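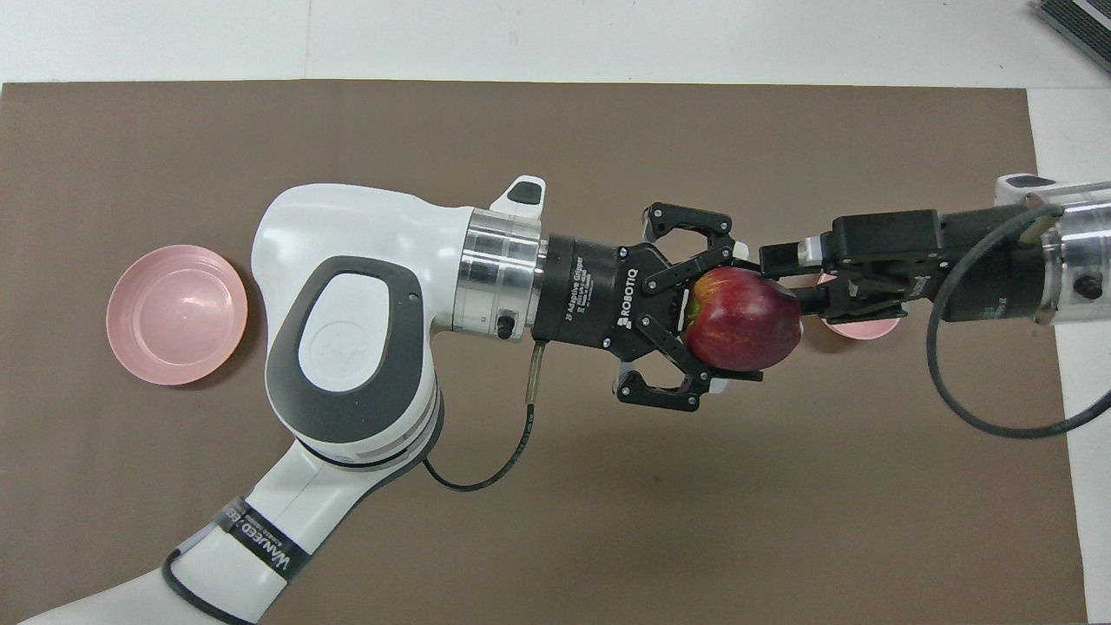 Table blanche, papier brun, bols en plastique : vos questions

Vallura reçoit chaque mois du courrier sur les nappes de papier, les sets « professionnels » et les bols à fruits. Nous répondons aux demandes qui reviennent le plus souvent. Si vous espériez une recommandation d'achat enthousiaste, vous risquez d'être déçus.

Faut-il vraiment couvrir une table blanche ?

Cela dépend de la table. Un plateau blanc laqué se raye, un stratifié correct beaucoup moins, et la plupart des gens qui nous écrivent ont un stratifié. Les vendeurs de protections parlent volontiers de « préserver la surface », sans dire de quoi. Pour poser deux bols et une pomme, une table nue et une éponge suffisent. Pour éplucher, trier, coller ou rempoter, couvrir fait gagner du temps au moment de ranger, et c'est à peu près tout l'intérêt de la chose.

Papier brun ou set rigide ?

Le rouleau Brangate que nous avons acheté fait 102 cm de large et coûte moins cher que n'importe quel set de la même surface. Il se déroule mal les premières minutes, il gondole à l'humidité, et il faut le changer. Le set rigide tient à plat mais il garde les taches et les miettes passent dessous. Nous utilisons le papier. Plusieurs lectrices nous ont répondu que nous avions tort, sans nous convaincre.

Le papier plus épais vaut-il son prix ?

Riquelme vend un brun de 200 grammes présenté comme « anti-traces ». Nous avons renversé dessus un fond de jus de pomme : trace. Elle est arrivée un peu plus tard que sur le papier ordinaire, ce qui laisse le temps d'attraper un torchon. À vous de voir si ce délai mérite le double du prix. Le carton d'emballage ouvert et retourné donne un résultat comparable, il est gratuit, il est laid.

Quelle taille couper ?

Mesurez la table et retirez quelques centimètres de chaque côté. Le papier qui pend accroche les manches et finit par terre avec ce qu'il porte. 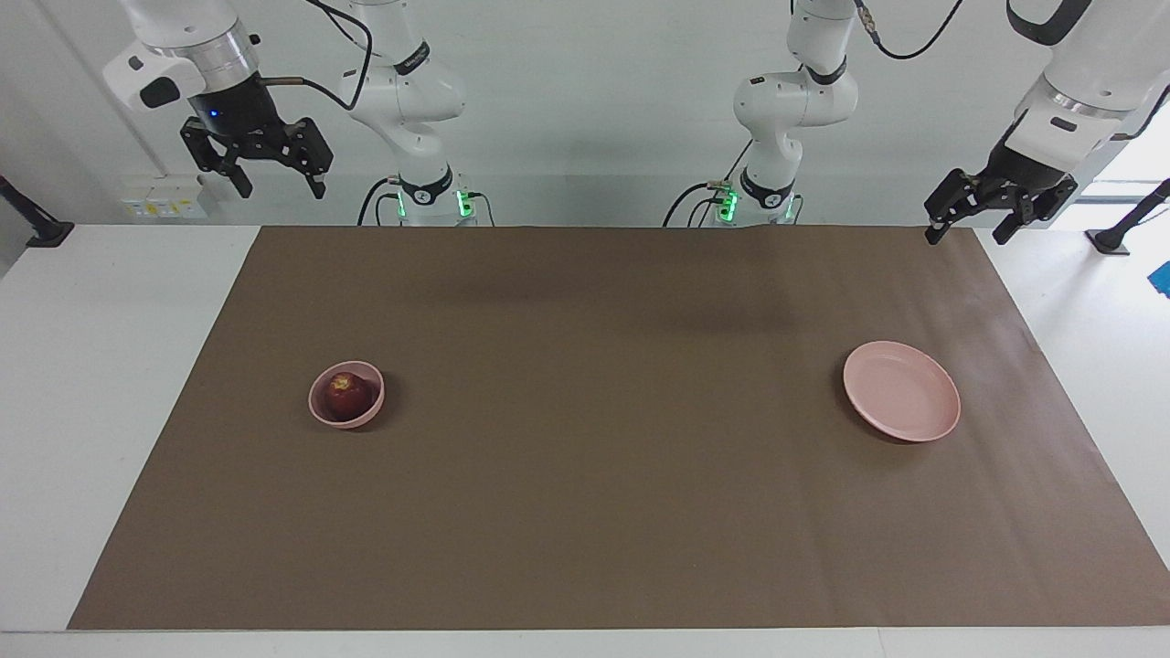
N° 13 – page 6

Une feuille étalée à plat sur presque tout le plateau, avec une bande blanche étroite laissée libre devant et sur les côtés, nous paraît un bon compromis. Ne cherchez pas le centimètre exact. On nous demande aussi s'il faut des pinces : sur une terrasse, oui. À l'intérieur, un morceau de ruban de masquage à chaque coin, et encore.

Le brun fait-il mieux ressortir les fruits ?

Argument de catalogue. Une pomme rouge se voit très bien sur du brun. Elle se voit très bien sur du blanc aussi. Le seul avantage que nous ayons constaté est moins flatteur : le brun renvoie moins la lumière, et sous un plafonnier un peu dur, une table blanche fatigue les yeux en fin de journée. Si vous travaillez surtout le matin près d'une fenêtre, oubliez cet argument.

Les bols en plastique rose, c'est sérieux ?

La couleur ne change rien au service rendu. Nous avons essayé des bols Dreron, à large bord, en rose et en gris, et nous n'avons trouvé aucune différence hormis l'étiquette : le rose était vendu « collection fraîcheur ». Un bol peu profond avec un bord large se saisit bien et se vide d'un geste. En revanche il ne retient pas grand-chose. Trois ou quatre pommes, et la dernière roule. Pour une provision de la semaine, prenez un saladier.

Un fini brillant est-il plus hygiénique qu'un fini mat ?

On nous l'affirme régulièrement, toujours sans référence. Ce que nous pouvons dire, c'est qu'une surface lisse laisse voir les traces et que l'on lave plus volontiers ce que l'on voit sale. Après plusieurs mois de lavage à la paille de fer, le brillant n'existe plus de toute façon. Utilisez le côté doux de l'éponge.

Peut-on mettre ces bols au micro-ondes ?

Regardez dessous. S'il n'y a ni symbole ni mention, considérez que non. Un lecteur nous assure l'avoir fait pendant des années sans souci ; il nous dit dans la même lettre que ses bols sont devenus ovales.

Les pommes se conservent-elles mieux dans un bol que dans leur sachet ?

Mieux qu'enfermées dans un sachet noué, sans doute. Mieux que dans le bac du réfrigérateur, non. Le bol sur la table a surtout un effet sur les habitants de la maison : on mange ce qu'on a sous les yeux. Nous ne savons pas le mesurer et nous nous méfions de ceux qui prétendent le faire. Séparez les fruits abîmés, et tenez les bananes à l'écart si vous ne voulez pas accélérer l'ensemble.

Un bol ou deux ?

Deux, si vous triez. Un bol à gauche pour ce qui arrive, un autre à droite pour ce qui est vérifié, et la main fait toujours le même trajet. La méthode est vieille comme les lentilles. Riquelme la revend sous le nom de « kit de tri » avec un set et une notice de plusieurs pages. Vous avez déjà deux bols.

Comment prendre une pomme sans la marquer ?

Par les côtés, à mi-hauteur, sans serrer plus que nécessaire. Les bleus viennent le plus souvent de la dépose : lâchée de quelques centimètres sur un plastique dur, une pomme mûre peut brunir sous la peau, et on ne s'en aperçoit qu'en la coupant. Posez-la. Un torchon au fond du bol aide un peu. Les mousses alvéolées vendues pour cet usage aident à peine plus, d'après notre essai, qui portait sur trop peu de fruits pour que nous en tirions une loi.

Le papier brun est-il compostable ?

Le papier brut, sans encre ni film, en principe oui, déchiré en morceaux. Beaucoup de rouleaux dits « naturels » ont pourtant une face légèrement enduite. Versez-y une goutte d'eau : si elle reste en perle, ne comptez pas sur le compost. Le rouleau Brangate buvait l'eau des deux côtés. Celui de Riquelme, d'un seul, et l'emballage n'en disait rien. Nous avons écrit pour demander la composition et nous avons reçu un bon de réduction.

Combien de fois peut-on réutiliser la même feuille ?

Tant qu'elle est sèche et plate. La nôtre a tenu environ 13 séances de tri, puis quelqu'un a posé une théière dessus. Retournez-la à mi-parcours. Roulez-la au lieu de la plier, les plis font boiter les bols.

Où envoyer une question ?

Par courrier à la rédaction de Vallura, ou par le formulaire du site, relevé le mardi. Joignez l'étiquette du produit si vous l'avez encore. Nous ne répondons pas aux demandes du type « quelle est la meilleure marque ».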